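November, evening

Rain again, so the drive back from Brunner took longer than it should have. I stopped for gas and paid 86 dollars, then sat in the car and ate the other half of my sandwich. I got home a little before six. The kitchen was cold and I put the heater on before I took my coat off.

Rawiri Hapeta called while I was unpacking. He has found a buyer for the old upright piano in the hall at Brotville. They offered 580 and he wants to take it. I told him to go ahead. The tuner said last spring that the pin block was going, and I don't think we will do better. I did ask him to keep the stool, which came from my aunt's house and was never part of the piano.
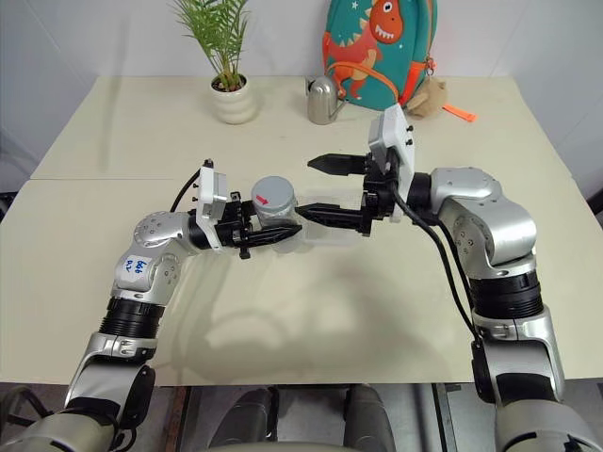

After that I worked on the program for the winter concert. We have settled on 3 pieces before the break and the long one after it. Wiremu Rakena still wants to open with the Rondodero songs. I would like them later, when the altos have warmed up, but he is conducting and I am only turning pages and doing the printing. I typed them in first and left it at that. The second verse needs a new translation. The one we have rhymes "river" with "forever" and the tenors laugh every time.

Dinner was eggs and the last of the potatoes. I washed up and wrote to my sister in Usska. Her roof is going to cost 3000 after all, and she is worried about getting it done before the snow. I said I could lend her part of it once the piano money is divided up. I haven't mentioned this to Rawiri yet.

My left knee was sore on the stairs. I should start the exercises again. I did them for most of the summer and then quit when rehearsals started.

Tomorrow: call the printer about cream paper, return the library books, look for the black folder with the alto parts. It may be in the trunk under the blanket. I'm not going out in the rain to check tonight.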